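Minutes, Bench Practice Working Group, Wunlow
16th September, upstairs room, tea provided, biscuits not

**Present:** Vojtěch Ondrejka (chair), Norbert Mikuš (minutes), two from Murkau, one from Beststead, who had been told it was a different meeting and stayed.
**Apologies:** Kratochvíl, by text, during item 2.

### 1. Last minutes

Agreed, once "gripper" had been put back wherever the spellchecker had made it "grouper". VO asked that the August draft be taken off the shared drive. NM thought he had done so. It is still there.

### 2. Two arms at one rack (rule 4)

Rule 4 says an arm may not enter the space over the rack while the other is "working in it". Murkau read this as meaning holding something. Beststead read it as meaning moving. VO wrote the rule and declined to say what he had meant.

After half an hour it was settled that an arm owns the rack from the moment its fingers pass over the rail until they are back over the table. The other arm waits with its fingers open and clear of the tray. Murkau wanted a minimum gap of 200 mm. Beststead said 30 would do and that 200 would mean nobody ever washing up. Left open until both have been tried on the same bench with the same crockery. 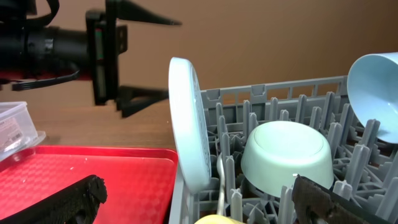

*Item 2. Plate and bowl in the rack, second arm on the far side of the table.*

### 3. Speed near crockery

The speed limit stays as it is. Murkau asked for an exception for plastic. Refused, on the grounds that people who are let off for plastic soon forget what they are holding. A person's hand in the work area still means both arms stop, including when the hand belongs to the chair.

### 4. Food left on plates (rule 9)

Rule 9 currently reads "items shall be presented in a representative state". Kratochvíl's text said this was meaningless. The meeting, having tried to explain it aloud, agreed.

New wording: scraps go in the bin before a plate goes in the rack, and anything still in its wrapper is treated as food until a person says otherwise. Cutlery is cleared last.

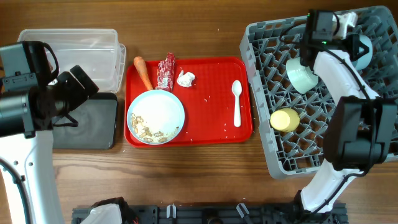 Beststead asked who decides whether a carrot is a scrap. VO said a whole carrot is not a scrap. Murkau asked about half a carrot. The chair moved on. Rice was raised as well, because the rule speaks of "items" and a grain of rice is hard to pick up with two fingers and harder to log. Agreed that rice is a matter for a cloth and a human being, and that it need not be logged.

### 5. Log sheets

NM reported 1462 entries on the drive, of which 21 give the reason for a stop as "stopped". Operators are to write what the arm was doing and what it was near. "See above" is no longer accepted on the first line of a sheet.

### 6. Actions

- VO: rewrite rule 4 and say what it means this time.
- NM: delete the August draft.
- Murkau and Beststead: try both gaps, and share one set of results.
- Kratochvíl: propose a definition of "scrap", having missed the vote.

### 7. Any other business

Beststead asked whether they could be sent the agenda for the meeting they had meant to attend. NM will look for it.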